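Lilton Farm Stand Honey Press, Model 2360

The Lilton press is made for small farms and orchards that keep their own bees and sell honey at the roadside. It takes cut comb directly, so you do not need an extractor. One person can work it from a table or a strong bench. 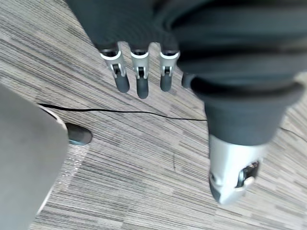
The basket lifts out for washing. Please use warm water only, as very hot water makes the wax stick to the holes. The screw should get a little food-safe grease every March, before the season begins. We ship each press with 3 straining bags, and more can be ordered from Gunawan, our parts supplier, under number 2491.

If you have an older press, look at the plate under the handle. Presses with a serial number below 2566 have the short handle, and the new basket does not fit them. We still keep the old basket in stock, but it must be asked for by phone.

Farms which sell at a market often ask us if the press is suitable for heather honey. It is, but the work goes slowly, and the comb should stand in a warm room the night before. 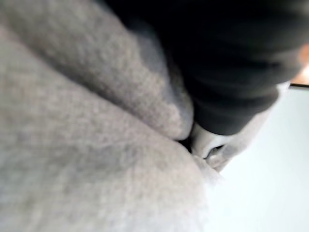

Oleksandra Hutsuliak writes that she left her comb in the warm room for two nights and got clearer honey, and she asks for a wider spout, because her jars are small and the last drops run down the outside. A narrow spout is now available at the same price.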